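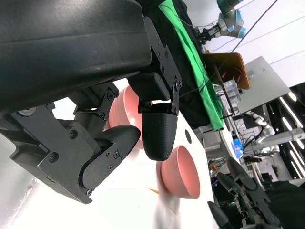
Mesthorpe, 1st July

Home Tickets My Queue Parts Logs Sign out

Ticket 2401 -- bowl cell, right hand closing short on the rim
Opened by: Darcy Tremblay
Copied to: Mervin Girard
Status: open, running with a workaround

OK, starting a proper ticket for this one, it's been living in my notebook and on two sticky notes and I can't find one of the sticky notes. The bowl cell has been grumpy again. Left arm is fine, left arm is a sweetheart. The right hand goes over to its bowl, comes down on the rim, starts to close, and then stops with the fingers still apart and throws a "grip not confirmed" fault. Clear it, try again, and it usually goes. Then it does it again a while later and I have to get up from my chair.

It isn't the bowls. I swapped the pink ones end for end, so the one the right hand had been complaining about went over to the left side, and the left hand picked it up without a murmur. The right hand then faulted on a bowl it had never met before. So that's bowls ruled out, at least to my satisfaction.

What I checked first, in order:

Power and cables. Wiggled everything from the wrist back while the arm was parked and the hand was holding closed. No dropouts on the monitor. The connector at the wrist was a hair loose so I snugged it, and the fault came back anyway, so I'm not blaming that.

Fingertip pads. Both pads on that hand are on tight. The lower one has a polished spot on the inside where it meets the rim, and the left hand's pads don't have it. Wrote that down and moved on, and that was a mistake -- see further down.

Screws on the finger linkages. All tight except one on the right hand's lower finger, which took a bit less than a quarter turn. I put a paint dot on it. If the dot moves I want to hear about it.

Then I jogged both hands in by hand from the pendant, slow, and stopped the right one partway to see where the fingers were going. 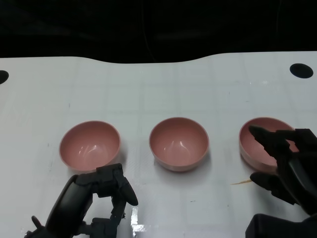

Photo: Darcy Tremblay, Plondon bench cell

So with the upper finger over the rim and the lower one coming in under the front, I had a good chance to get my head down at table height and look. The lower finger was coming in too low. Not by much! But enough that when the hand closes, the lower pad drags on the tabletop first, the current goes up, and the controller figures it has hold of something and quits early. Then the grip check looks at finger position, sees they're way too far apart for a bowl wall, and up comes the fault. Both halves of the system are doing what we asked them to do. I kind of love that and I also lost a whole morning to it.

That would be your polished spot on the pad, by the way. It was telling me and I didn't listen.

Next question was why it's low. Mervin asked if somebody had touched the table and my answer was no, and then I remembered that we re-leveled it in December after the Demside crew shifted the base. We re-taught the left arm that week. I went back through the log and I can't find any entry for the right arm. I'm fairly sure we ran out of day, and the old heights were close enough to get by until the pads wore in a bit. Sorry, everybody. That one's on me.

What I did about it:

Parked both arms, dropped the speed to 20 percent, set the right arm's touch height off the tabletop with the gauge block. Did it at a spot with nothing on it, well away from the two holes. The new approach height comes out higher than the old one, and I saved it as a new point and left the old one in the list with "old" on the end of the name. Please don't delete it yet.

Cleaned the table while I was there. Crumbs and little slivers collect up front where the hands work, and if one gets under the lower fingertip you could get the very same fault for a totally different reason, and then we'd all be back here tearing our hair out. Dry cloth, then a damp one. Do it at the start of a shift and again whenever you reload the bowls.

Left the current limit alone. I know it's tempting to bump it (I was tempted), but all that does is let the finger push harder on the table.

After that I set the bowls out in their row and brought both hands back to the ready pose. 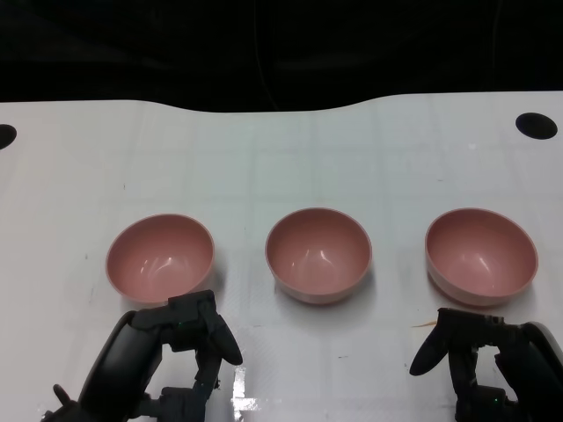

From ready I ran the right hand on its own first, slow, then at normal speed, then both arms together. 315 cycles and one fault. One! And on that one I'd bumped the bowl out of place with my sleeve while I was reaching for my coffee, so I'm logging it but I'm not chasing it. Before the height change I couldn't get past 23 without having to clear something.

Mervin, you asked if it could be the upper finger too. I don't think so. I watched it come over the rim over and over and it lands where it should. If you want to look for yourself, jog in from the ready pose, keep it slow, and stop before the lower finger gets under the bowl. Keep your free hand off the table please, the left arm will still move if the program is live.

Still to do:

- New pads for the right hand. I've asked Bouchard for a pair. The worn one works but I don't trust it.
- Teach the right arm's two other table points the same way. I only did the one that was hurting us.
- Add "both arms" to the re-level checklist, in big letters.
- Check my paint dot at the end of the week.

Update, same afternoon: Mervin came by and ran it at full speed while I ate lunch. No faults. He thinks the ready pose could come up a touch on the right side to match the left, and I said fine, but not until the new pads are on. I don't want to change two things at once and then have to guess which one did it.

Leaving this open until the pads show up. If it faults before then, put the time and the finger position number in the notes below, don't just clear it and walk off.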